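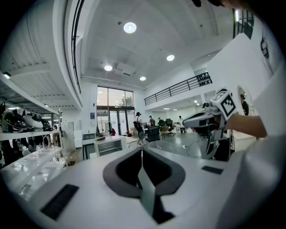 Recolha de demonstrações com garras manuais: que alterações às funções do pessoal devem ser comunicadas?

Publicado na secção Organização do Trabalho, em 12/7/23

Desempenho funções de apoio administrativo na Guvberg, empresa que partilha instalações com a equipa de automação. Desde maio, parte dos trabalhadores que até então faziam a arrumação e a preparação de encomendas foi afeta à recolha de demonstrações: executam as tarefas habituais segurando uma garra manual, e os registos servem depois para treinar os braços robóticos da linha. A sala é um espaço aberto, com secretárias, expositores e passagem frequente de pessoas.

Solicito esclarecimento sobre os seguintes pontos. A mudança exige aditamento à descrição de funções ou basta uma comunicação interna? Existe prática estabelecida quanto à duração dos turnos com a garra na mão? De que forma devem ser informados os colegas que apenas atravessam a sala e que podem ficar registados?

Agradeço desde já a atenção dispensada.

Guvberg_Apoio
Membro

Resposta de Kobori_RH
Membro com 18 contribuições

Relativamente ao primeiro ponto, recomenda-se que a alteração conste de documento escrito, assinado por ambas as partes, mesmo quando a categoria profissional se mantém. Na Kobori optou-se inicialmente por um aviso afixado e o procedimento revelou-se insuficiente: vários trabalhadores entenderam que a recolha era voluntária, enquanto as chefias a contabilizavam como tempo de produção normal. O documento atualmente em vigor identifica a tarefa, o equipamento utilizado, a finalidade dos registos e o período durante o qual são conservados.

Quanto aos turnos, aplicamos períodos de 30 minutos com a garra, alternados com outras tarefas de preparação. O valor foi acordado internamente e não resulta de norma que eu conheça. O peso do equipamento é suportado pelo antebraço e pelo pulso, pelo que convém ouvir o serviço de saúde no trabalho antes de fixar qualquer duração. Os trabalhadores com queixas anteriores nessa zona foram dispensados da recolha sem perda de remuneração.

Deve ainda ser esclarecido se existe objetivo de quantidade. Durante as primeiras semanas foi fixado um total de 1000 demonstrações por equipa, o que levou a repetições apressadas e a registos que tiveram de ser rejeitados. O objetivo foi retirado e a chefia passou a avaliar apenas a qualidade da execução.

Resposta de Fova_Instalações

No nosso caso colocámos um aviso à entrada e ficou resolvido. Convém também prender os cabos ao chão, sobretudo junto às zonas de passagem.

Resposta de Hirnard_Formação
Moderação da secção

Complementa-se a informação anterior no que respeita ao terceiro ponto. A afixação de um aviso é útil, mas não substitui a informação prestada a cada pessoa que trabalha regularmente no espaço. Se as câmaras captarem rostos, deverá ser consultado o encarregado da proteção de dados da empresa antes do início da recolha, e não depois da primeira reclamação. Os visitantes devem ser informados na receção.

No que se refere às funções, observa-se com frequência que os trabalhadores mais experientes são escolhidos para as demonstrações, ficando os restantes com a carga de trabalho que aqueles deixaram. Esta redistribuição raramente é comunicada. Sugere-se que o mapa de afetação seja revisto por períodos de 2 semanas e que fique acessível a toda a equipa.

Importa igualmente responder por escrito à pergunta que os trabalhadores acabam por colocar: o que acontece ao posto quando o braço robótico passar a executar a tarefa. Caso a decisão ainda não esteja tomada, deverá ser essa a resposta, com indicação da data em que o assunto voltará a ser apreciado.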